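Wrist camera pose from tile seams - anyone else doing this?
Jumeck forum > Perception > December 2020

voderitz_fan
So pleased with this! Instead of sticking markers everywhere I'm fitting the black seams between the white tiles and working out the wrist camera's tilt from where they converge. Two evenings of code, and it runs on 800 saved stills without falling over.

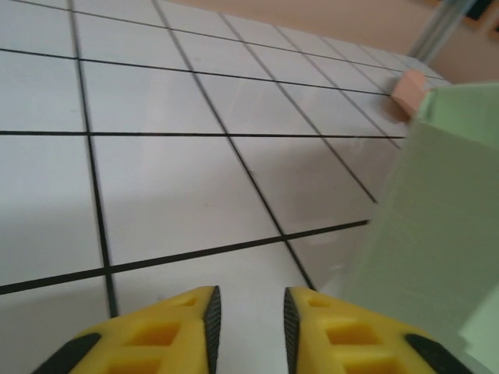
Gripper open, green object close on the right, pink block further back.

The seams come through lovely on the left. My worry is the sheen in the middle, where I get weak edges.

astdale11
Nice, but I'd still use markers. A grid looks the same one tile over, so you've got tilt and no idea where you are.

voderitz_fan
True! The arm's own joint readings pick the tile, though - I only want the seams for the fine correction.

S. Sarantis
Fine until the joints drift by half a tile. Mask out the yellow fingers before fitting as well, those ribbed pads will give you loads of short false lines.

voderitz_fan
Ooh, hadn't masked the pads. Trying it tonight.

astdale11
Still say markers. Post your error plot when you've got one.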